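Vemo Open Day at Radutcombe: Your Questions

The open day runs in March at our Radutcombe workshop. Doors open at 10 a.m.

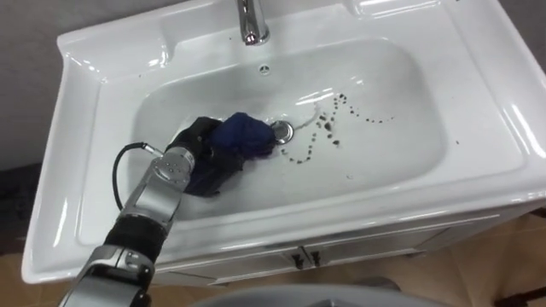
Do I need to book?
Yes. We have 128 places, and each booking covers one adult and up to two children.

What will I see?
The arm cleaning a bathroom sink with a cloth, plus a short talk by Taha Gaber, who runs the project. The sink demonstration repeats every 27 minutes.

What kind of dirt do you use?
Small dark particles, put down in a new pattern for each run. You're welcome to lay the pattern yourself. Ask at the desk.

Can I touch the arm?
Not while it is powered. Please stay behind the yellow line until staff call you forward.

Does it always get the sink clean?
No. Some runs leave specks behind, and we leave them there for visitors to look at. The results go up on the board by the door.

Can I take photos?
Yes, without flash.

Where do I park?
Use the Lilosport lot, 500 feet past our gate. Enter code 3746 at the barrier.

Is there food?
Coffee and sandwiches until 2 p.m. Cards only.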